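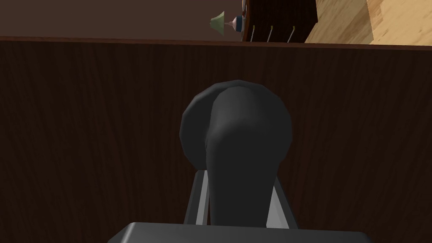
Keep the paper form

Reading time: 5 min

My council in Drunmont has decided that from August it will no longer post out paper forms for the small business rate. Everything will go through the online account. Anyone who can't manage that is invited to come to the office in Larnutholm, between ten in the morning and two in the afternoon, and be helped through it on a screen.

I have kept books for small traders for most of my working life and I file nearly everything online myself. I like it. The sums are checked as you go, you get a receipt straight away, and if you have put a figure in the wrong box you usually find out before you press send. When I started, a return went into an envelope and you heard back when you heard back. I have no wish to return to that for my own work.

But I think the council is wrong to drop the form, and I think the reasons it gives are weak.

The first reason is cost. Printing and posting costs money, and so does the clerk who types the figures in at the other end. I accept that. What the council has left out is the cost of the people who will now turn up in person. A form takes a clerk a few minutes. A man who has never logged in to anything, who has forgotten his password and whose phone is in the van, takes a good deal longer. I have sat beside that man. With one client, a fencing contractor, we spent 70 minutes getting into his account and 5 minutes filling in the return.

The second reason is mistakes. It is true that a clerk copying from paper will now and then read a 1 as a 7. Online mistakes are of another sort, and they are harder to put right. Minttu Halonen, who runs the alterations shop near the bus station, chose the wrong year from a drop-down list last spring. The system took it, thanked her and sent a receipt. She then had one year declared twice and another not declared at all, and the letters that followed were produced by the same system that had accepted the error. On paper she would have written the year herself, and she knows what year it is.
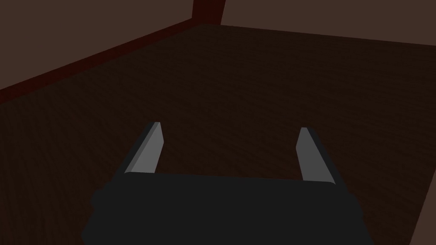

The third reason is that most people have already moved over. They have, and that is my main argument for keeping the form. If hardly anyone uses it, it costs very little to go on offering it. The ones still using it are, by and large, the ones who have tried the other way and had trouble. Some are old. Some have poor eyesight or a poor connection – out past the reservoir you can lose the page halfway through and have to start again. Some do their paperwork at the kitchen table once a year and are good at it, and see no reason to stop.

There is also the matter of what you are left holding. With a paper return you keep a copy, and it says what you said. With the online account you are looking at the council's record of what you said, laid out the way the council likes it this year. When they changed over to the Prutel system, two of my clients found that their older returns had simply gone from view. They could be had on request, and the request took 6 weeks. I now print everything before I send it, so I am using my own paper where I used to use theirs.

I'm told that the penalty for late filing will be the same for everybody, whichever way they struggle. That bothers me more than the rest. A tax is something you have to pay. If you have to pay it, the people collecting it should take it in any reasonable form you can manage, and a sheet of paper with your name and figures on it is reasonable.

What I would like is modest. Stop sending the form to every address, by all means. Put it in the library and send one to anybody who rings up. Give paper filers an earlier deadline if the typing takes time; I don't think many would mind. And answer the phone.

The council is taking views on this until the end of the month. You can give them through the online account.

Comments (4)

Valtteri Hirvonen
Agree with most of this but you are kind about the online form. It logged me out twice while I was looking for my reference number. Could they not print the thing on the front of the letter?

Sharon Nyaga
I worked on a council tax counter for years (not this council). We had piles of paper forms with no signature, no reference and on one occasion no name. Each of those meant a letter out and a wait for a letter back. I would keep the form for people who ask, but please don't think it was a golden age.

Tapio Rantala
Does anyone know if the library in Larnutholm still has the old ones? Turunen's used to keep a stack by the till but they had run out when I went in.

Matěj Slanina
Same thing happened to me with the year. Check the box at the top of page 2 before you go on, it goes back to the current year if you use the back button.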